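March, late. Back from Misovden and too wound up to sleep, so I'm writing this down! We spent the whole day on the two-handed cap task, with the new policy trained on 125 demos.

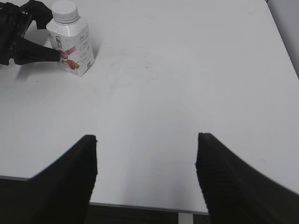 The idea I keep pushing is that one hand should commit first and the other should wait. Today's policy finally has that in it — a separate signal for "steady" and "go." With a finger of the far hand up against the little fruit-label bottle, the near one can stay wide open until it's called.

Ngaio wants the wrist views weighted equally. I want the one closest to the cap to count for more.

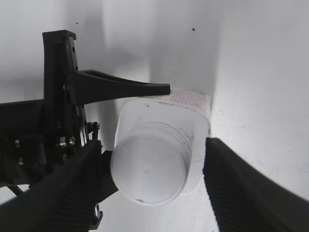

Fingers on both sides, cap toward the camera.

Then a long argument over lunch about blur, and whether to drop soft frames from training. I say keep them!
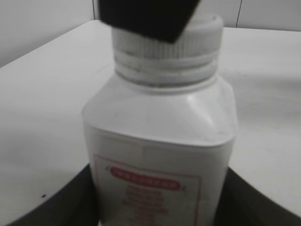
Black fingertip on the cap ridges.

Tomorrow we start the ablation, 6 runs, no wait signal.

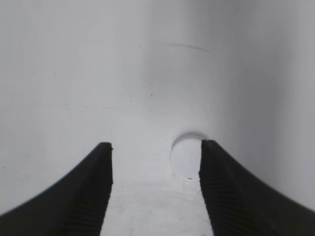
Tumelo thinks six is too few to show anything, and that I should let it run overnight before I get this excited. Fine. I've set it going.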